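Can a machine do the laundry yet?

30/08/2024
By the Bovgate staff writer

Thắng Ngô has spent 13 years in commercial laundry, first on the floor and then buying equipment for it. He now looks after machinery at Flonska, where sheets, towels and kitchen linens come in dirty from hotels and small restaurants and go out folded. For the last two years a growing part of his job has been going to see robots.

I met him at the Flonska plant after the morning load had gone out. He talked for most of an hour and kept one eye on the floor through the office window.

The first thing he wanted to clear up was that a laundry is already full of automation. Washers dose their own detergent. A flatwork ironer takes a sheet that has been spread and clipped at one end and gives it back pressed and folded at the other. Conveyors carry bags overhead.

"People ask me when the robots are coming, and they're standing next to one," he said. "It's a big steel box and it doesn't have a face, so they don't count it. A towel folder does 700 towels an hour if you feed it properly. I don't know a person who can do that."

The trouble is in the feeding. A folder needs the towel laid flat, square to the belt, with the label on the correct side. At Flonska that is done by hand, as it was when Ngô started. Somebody reaches into a cart, pulls out one towel from a heap, finds two corners, gives it a shake and lays it down.

"That's three seconds for a good feeder," he said. "In those three seconds there are maybe five things a machine finds hard. You have to get one and leave the others. You have to find a corner you can't see. You have to know if it's inside out, for pillowcases. Then you have to notice it's torn and throw it in the other bin. And you have to not pull your neighbor's towel off the belt."

I asked him which of those was the hardest.

"The first one. Everybody thinks it's the folding. Folding is fine. You show me a shirt flat on a table and there are plenty of arms that can fold it. Getting it flat on the table is the job."

Last June he arranged a trial of a picking arm called Plimo at the plant. It was set up over a cart of bar towels for a week. He is careful about how he describes the results. The arm picked up towels all day without stopping, and it was safe to stand near. On the best day it brought up a single towel most of the time. On other days it brought up two or three together, and somebody had to separate them, and that person could have been feeding the folder.

"I don't want to be unfair to it," he said. "The people who brought it were straight with us. They said bar towels were going to be tough and they were. If I had one product, all the same size, all dry, all white, I might have kept it. I have 50 products. I have aprons with strings on them."

Strings came up several times. So did fitted sheets, which Ngô regards as a test nobody should be given in the first year. He says his feeders dislike them too.

He has started to keep a list of what he asks a supplier before he will drive out to see a machine. How many different items has it handled this month? Who loads it? What happens when it drops something? How long did the longest run go without a hand on it? He told me the last question usually gets the shortest answer.

"I'll take a slow machine," he said. "Slow I can plan for. If it does 200 pieces an hour and it does them all night with the lights off, I can work with that. If it does 400 and every ten minutes it needs a person, then I've hired a robot and I've hired somebody to look after the robot."

We moved on to the home. Flonska doesn't sell to households, but Ngô gets asked about it at every family dinner, and he has opinions. He thinks a house is harder than a plant in almost every way that matters. In a plant the carts are the same height and the floor is level. Someone has already sorted the whites. In a house the laundry is on a chair, under a bed, or inside a school bag, and the machine is in a closet with the door opening the wrong way.

"My sister has her washer in the kitchen with the trash can in front of it," he said. "Every single time, you move the trash can. She doesn't know she does it. You'd have to tell a robot that. You'd have to tell it the dog sleeps there in winter."

He does see one advantage for the home. Speed hardly matters. If a load takes four hours to fold while the family is at work, it makes no difference to anyone. A plant could never accept that, and he thinks it may be the reason some useful machine turns up in houses before it turns up on his line. He would not put a year on it. I tried twice.

What he will talk about is how the machines are being taught. Much of the older equipment in the trade was designed around one motion, repeated. The newer work he has been following depends on recording people as they handle things, often with a gripper held in the hand in place of fingers, and training a robot on what was recorded. He likes this approach for a practical reason. A feeder knows a great deal that has never been written down, and Ngô has tried to write it down himself, for a training manual, and gave up at page four.

"How do you know when you've got one towel and not two? You just know. It's the weight, it's the way it hangs. I can't put that in a manual. So if you can get it by having someone do it a few thousand times with the tool, good. That's how I learned. Someone stood next to me."

He has doubts about it as well. A person with a two-fingered tool is worse at laundry than a person with two bare hands, and he wonders how much of the skill gets through. He mentioned the pinch that a feeder makes with the thumb sliding along a hem to reach the corner. He showed me on the edge of his jacket. Then he tried to do it with a pair of kitchen tongs he keeps in the office for this purpose and could not.

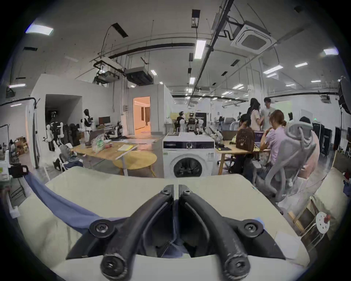
Ngô's test for any laundry demonstration is whether the cloth has to go somewhere when the folding is over. He has seen many that begin and end on the same tabletop. He pays more attention when there is an appliance in the room, and he has no objection to a workshop setting, with people at laptops off to one side and a row of humanoid robots on stands along the wall. "You've got your blue cloth bunched up on the cream pad, and there's the front-loader standing behind it with the round door," he said. "Fine. Now take it over there. Open the door, put it in, all of it, no sleeve hanging out, shut the door, turn the dial. That's a chore. Up to then it's a piece of a chore." He added that the pieces still have to be done first, and that pressing down into something soft without snagging it is one he would be glad to see solved.

He also pointed out that two curved fingers with bolts at the tips would worry him near terry cloth. Loops catch on everything. At Flonska the feeders are asked to take off rings, and the edges of the carts are sanded every few months.

I asked whether his feeders worry about their jobs. He took longer over this than over anything else. The plant is short of people in every month of the year, he said, and the feeding stations are the ones that empty first. Shoulders go. Wrists go. He would move a feeder to inspection tomorrow if he had a machine to stand in the empty place, and he has told them so. Some believe him.

"I can't promise what the next manager does," he said. "I can say what I'd do."

There is one job he would hand over today at almost any price, and it has very little to do with folding. Soiled linen has to be sorted before washing, by hand, and it arrives with things in it: forks, phone chargers, hotel pens, now and then a set of keys. One of Flonska's customers, Namboodiri, runs a small group of restaurants and sends back more teaspoons than any of the others. Ngô keeps a crate for them.

"If something could stand there and pull out the metal and split the napkins from the tablecloths, I wouldn't care if it looked like a person or a filing cabinet," he said. "I'd sign for it this afternoon. It's hot, it smells, it's where people get hurt. But it's dirty and wet and tangled, so no one brings me that demo. They bring me a clean T-shirt."

He has two more visits booked before the end of the year. One is to a firm that works only with pillowcases, and he sounds more hopeful about that one. A pillowcase has an open end and a closed end, it comes in a few sizes, and it does not have strings.

When we finished, a feeder at the near station had stopped her belt to pull a washcloth out from inside a duvet cover. She reached in up to the shoulder without looking, found it, threw it in a bin behind her and started the belt again.

Contact the newsroom | © 2024 Bovgate. All rights reserved. | Back to top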